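On the Keeping of Two Folding Tables

Reading time: 4 minutes

The household has now reached the end of its first full year without a dining table, and it seems appropriate to set down how the present arrangement is managed.

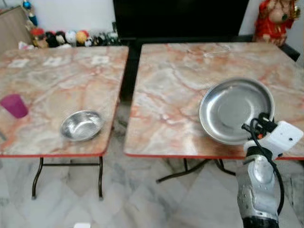
The decision was taken in August, when the lease on the flat in Odum was renewed and the old dining table was given up. It was a heavy piece, inherited with the flat, and it occupied the middle of the main room whether or not anyone was eating. Its replacement was to be light enough for one person to carry, easy to wipe, and capable of being put away entirely. Two square folding tables were purchased from Pramon, the general store behind the bus station, and brought home on foot in two journeys.

The tops have a marble pattern in cream, grey and a salmon pink, with a thin red-orange trim along the edge. The choice of pattern was not unanimous. The floor of the room is itself marble tile in white and grey, and it was argued at the time that a plain top would sit better against it. The shop had no plain tops in that size. The objection has been recorded and has since lapsed.

On the question of placement, the tables are ordinarily stood side by side with a narrow gap between them. Attempts were made in the early weeks to push them hard together so as to form one long surface. This was abandoned. The trim on each table prevents a true join, crumbs collect along the line, and a glass set down across it will lean. A gap that is plainly a gap causes fewer accidents, and a cloth can be passed down through it when the edges are being cleaned.

It has also proved sensible to give each table its own duties. One is for drinks and small bowls: water, pickles, yoghurt, whatever is to be passed round. The other is for plates. When guests are expected the division is suspended and everything goes wherever there is room, but on an ordinary evening it is observed fairly strictly, and the younger members of the household have come to enforce it on their elders.

The tableware deserves a paragraph of its own. Stainless steel is used for nearly all meals. The large plate with the wide raised rim is the most useful item in the kitchen, being shallow enough for bread and deep enough at the edge to hold back a modest amount of gravy. The small bowl with the flared rim is easily lifted when full, though it warms quickly and should not be given hot soup if a child is to carry it. There is also a magenta plastic cup, which belongs to no set and has outlasted two that did. Guests tend to choose it.

Cleaning is carried out as follows. The tops are wiped after each meal with a damp cloth and then again with a dry one. The second wipe should not be omitted. The finish is glossy, and under the ceiling lights every smear is visible from the doorway. A small amount of washing-up liquid is permitted for oil. Abrasive powder is not; a tin of Reinholz was tried on a turmeric mark in the first month, and the dull patch it left can still be found by anyone who knows where to feel for it. The mark itself faded within a few weeks without further help.

The legs are black metal and fold flat beneath the top. They should be dusted on Monday, when the floor is washed, and the hinges given a drop of oil when they begin to complain. Care must be taken to open the legs fully before anything is placed on the table. This instruction was introduced following an incident with a pot of lentils, the particulars of which are known to all concerned.

One matter remains unresolved, namely cables. A table near a socket will attract a charger, and a charger will attract a telephone. The rule is that cables are to be coiled and removed before food is served. The rule is not well kept. A small drawer unit from Vidix has been considered as a home for such things, but it would have to stand in the corner where the tables are stored when folded, and no other corner has been offered.

The arrangement will continue for the coming year. Should a third table be acquired, a further note will be published.

Comments

tilefloor32: We have the same sort of table with a blue trim. Do yours wobble on the tile? One of ours does and I have been folding up bits of card for months.

Author: One leg did so at first. A rubber cap from the hardware stall has been satisfactory. Card is not recommended, as it becomes damp when the floor is washed.

quietkitchen: Bicarbonate of soda and a soft cloth for turmeric, left on for a few minutes. Never powder!

Marrow and Rice: I would like the particulars of the lentils please.

Contact | Copyright, all rights reserved | Back to top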